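Cable sorting and storage – frequently asked questions

Last revised 28/08/2018

Which cables can be handed in?
Network, power, audio and data leads up to 20 metres. Longer lengths are stored on drums and are handled by Merja Riihimäki at the Zimarby store.

How should a cable be coiled?
Lay the cable in loops of equal size and let it follow its natural curve. Do not wind it round the hand and elbow, as this puts a twist into the conductors. Leave the plug on the outside of the coil so that the type can be read without undoing it.

Do cables have to be sorted by colour?
No. Sort by connector first, then by length. Jacket colour is only a help when looking for a lead on the table, and two cables of the same colour may have different ratings. 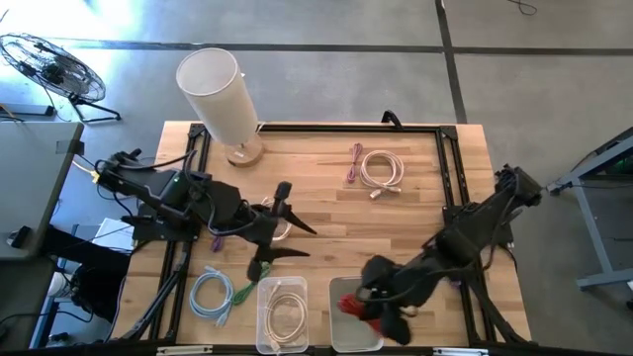
Clear plastic trays and bins are preferred for short leads. One coil per tray is the rule for anything over three metres – two coils in the same tray tend to catch on each other when one is lifted out. Thin cables may share a tray if each is tied.

What kind of tie should be used?
Hook-and-loop strip, closed loosely. Cable ties that need cutting are not accepted, and neither is adhesive tape.

What happens to damaged cables?
A lead with a split jacket, bent pins or a loose plug goes into the Stetby crate. It is tested before any repair. Of the 800 leads checked in March, 163 were withdrawn.

Can a cable be left on the table overnight?
Yes, if it is coiled and not connected to anything. Loose ends must not hang over the edge.

How are labels numbered?
Labels run in order of receipt and are never reused. For a replacement label, give the old number and the cable length to Corentin Hamel.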